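Bands Should Say Why They Cancelled

Endale pulled out of the Tesometti festival on Friday, June 21, 2019, with five hours to go before the gates opened. The statement ran to one line. It cited "unforeseen circumstances" and thanked everyone for their patience.

I had a ticket. So did 2,404 other people, going by the promoter's own figure, and a fair number had booked rooms and taken the day off work. They deserved more than one line.

I'm not asking for medical records. A singer who has lost her voice can say she has lost her voice. A band that has fallen out with its label can say there is a dispute and leave it there. What bothers me is the blank wording, the same wording every time, which leaves fans to fill the gap with rumours. By Saturday lunchtime I had read that the drummer was in rehab, that the drummer had quit, and that there had never been a drummer on the tour at all. 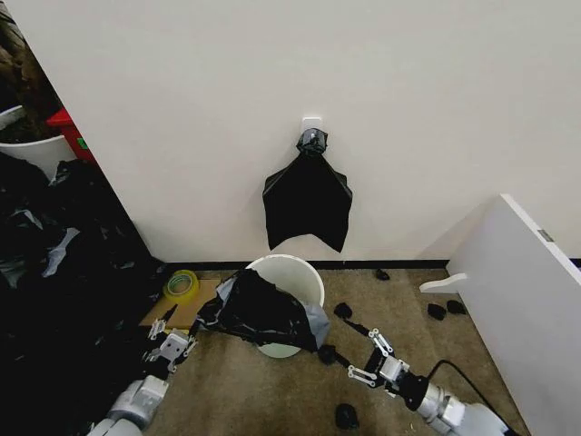 Olga Peixoto wrote in after my last column to say I had this backwards. Her view is that performers owe the public a show or a refund, and once the refund is paid the matter is closed. She added that she waited 34 days for hers after Nistotach cancelled in February, and would have traded any explanation for getting the money sooner.

She is right about the refunds. Thirty-four days is too long, and promoters should be made to pay faster. But a refund covers the ticket. It doesn't cover the train, the room or the day's wages, and people who have lost those are entitled to ask what happened.

Gridard managed it two years ago. The guitarist had broken his wrist, the band said so the same morning, and all 32 remaining dates were moved. I don't remember any rumours about it. Most people I know kept their tickets and went to the later show.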